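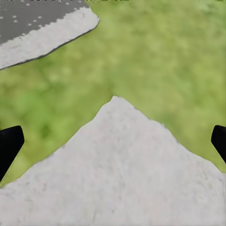
One reader wrote in after the last page to say that labeling tapes by air date is a mistake, and that production order is the only thing that makes sense once a season has been shown out of sequence. I've done it both ways. I still label by air date, and I put the production number in small print on the same label, so either kind of person can find the episode.

The rest of this page covers keeping a home collection of kids' action shows on tape and disc: the Saturday morning stuff, team shows, monster-of-the-week shows. Mine is mostly *Sistel Patrol* and the later run of *Jidov Force*, with a few boxes of other things recorded off TV.

## Labels

- Use pencil or a fine permanent marker. Gel pen smears on glossy spine labels.
- Write the show, season, episode number, title. Skip the plot. You can look up the plot.
- Note the channel if it was recorded off the air. Cuts differ. The *Jidov Force* two-parter was shown with a minute of the team's base missing on some stations, and you'll want to know which one you have.
- Old labels come off with a hair dryer on low. Go slowly, and keep the heat on the label and away from the window of the cassette.
- Don't stack a new label on an old one. A thick label on the face of a cassette can jam in the slot.

## Shelving

Tapes stand upright, like books, with the full reel at the bottom. Rewind before you put them away. If you stopped in the middle of an episode, run it to one end anyway.

Discs can go in a binder if space is short, but use sleeves with a soft lining and don't overfill the pages. I had almost 400 discs in one binder at one point and the ones in the middle bowed. They are in boxes now.

Keep the shelf off the floor in a basement and away from outside walls. An interior closet is the best spot in most houses. A cheap humidity gauge on the shelf is worth having. Attics are out.

Speakers have magnets, so leave a couple of feet between them and the tapes.

## Cleaning

**Discs.** Soft cotton cloth, plain water, a drop of dish soap if there's a fingerprint that won't move. Wipe from the hole straight out to the rim. No paper towels, no window cleaner. Let the disc air dry standing up.

**Cases.** Clear plastic sleeves pick up a film over the years. Take the paper insert out first, then wash the case in warm water. Sticker residue on the outside comes off with cooking oil left on for 30 minutes and then soapy water.

**Tapes.** Dust the shell with a dry paintbrush. If you see white fuzz through the window, that's likely mold, and the tape should not go in your machine. Bag it and keep it apart from the others. One bad tape will dirty the heads and the heads will dirty the next tape.

**The deck.** Unplug it. I don't use the dry cleaning cassettes. The wet kind are fine once in a while. If the picture still has snow at the bottom after that, try the tracking control before you open anything up.

## Copying to a computer

Start with the tapes you recorded yourself. Store-bought seasons can usually be found again, but a broadcast with the original bumpers and the toy ads can't.

1. Let the tape sit in the room overnight if it came out of a cold garage.
2. Fast-forward to the end and rewind once, all the way. It evens out the tension.
3. Clean the deck.
4. Connect the capture box. I use a Poltent, which is slow to start up but keeps the sound in step with the picture.
5. Record the whole tape in one go, ads included. Trim later, on a copy.
6. Watch the first few minutes, somewhere in the middle, and the end credits. The credits are where you'll notice dropped sound.
7. Name the file the same way as the label.
8. Save it to 2 drives and keep one of them at somebody else's house.

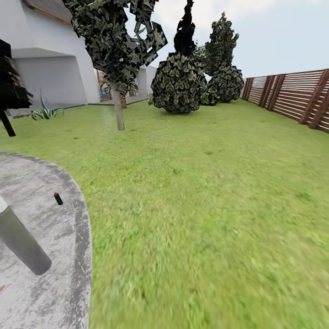
## Keeping an episode list

A plain spreadsheet does the job. One row per episode, with columns for season, number, title, format, box, and condition. I add a column for crossovers, which matters with *Sistel Patrol* — the team-up episodes count in both shows and got shelved in two places for years.

I tried the Nkuna catalog app and went back to the spreadsheet. The app is fine for movies. It wants every episode of a season on one disc and has no place for a tape with parts of three shows on it.

Sort by box when you're looking for something to watch and by title when you're checking for gaps. Print a copy in October or whenever you do the smoke alarm batteries, and tape it inside the closet door.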